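Looking after football gear at home

Most junior and club players own more kit than they have places to put it. These tips cover the football season from the first training run in January through to finals, and they work for gridiron, league and union gear alike. They come from the gear room at Homthorpe, where Wajid Malik has looked after the pads and helmets for 11 seasons.

Shoulder pads

Wipe the hard shell with a cloth dipped in warm water and a little dish soap. Go over it again with plain water and dry it with an old towel. The padding underneath holds most of the sweat. Spray it lightly with equal parts white vinegar and water, then stand the pads up with the straps undone so air can get through. A fan on low will have them dry by morning. Keep them away from heaters and out of the car boot in summer.

Helmets

Take out any padding that unclips and wash it by hand in the laundry sink. Leave solvents, petrol and glue removers on the shelf – some of them weaken the shell without leaving a mark. Old stickers come off with cooking oil and a plastic scraper if you leave the oil on for 20 minutes or so. Check the chin strap studs every few weeks and tighten loose ones with a hand screwdriver. If you find a crack, stop using the helmet.

Jerseys and pants

Rinse mud off with the garden hose before anything goes in the machine. Turn jerseys inside out, do up the velcro and wash on cold. Skip the fabric softener, which coats the fibres and holds the smell in. For grass stains, rub in a paste of laundry powder and water, leave it half an hour and rinse. Blood comes out best in cold water with a bit of salt. Numbers that are heat-pressed will peel in a hot dryer, so hang those jerseys on the line in the shade.

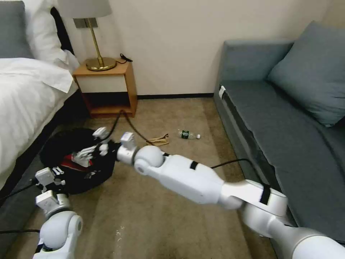

How often should game pants be washed?

After every wear, training included. If you can't get to them the same night, rinse them in the tub and hang them up.

Boots

Knock the soles together outside once the mud has dried, then clean between the studs with a stiff brush. Pull out the insoles and stuff the boots with newspaper. Change the paper after an hour and again before bed. Leather boots want a thin coat of conditioner once a month. Synthetic ones only need a damp cloth. A smear of petroleum jelly on screw-in stud threads stops them seizing, and Achilleas Kourkoulas in the under-16s coaching group also suggests keeping a stud key tied to the bag zip.

Gloves and mouthguards

Wash receiver gloves in cool water with a drop of mild soap, wearing them as you would to wash your hands. Press them in a towel and lay them flat. Brush mouthguards with a soft toothbrush after each use and keep them in a vented case. Hot water will change their shape.

The gear bag

Empty it the night you get home. Once a fortnight, turn it inside out and vacuum the seams, then sprinkle in bicarb soda, leave it overnight and shake it out on the lawn. Repair small tears with waxed thread and a heavy needle before the next away game.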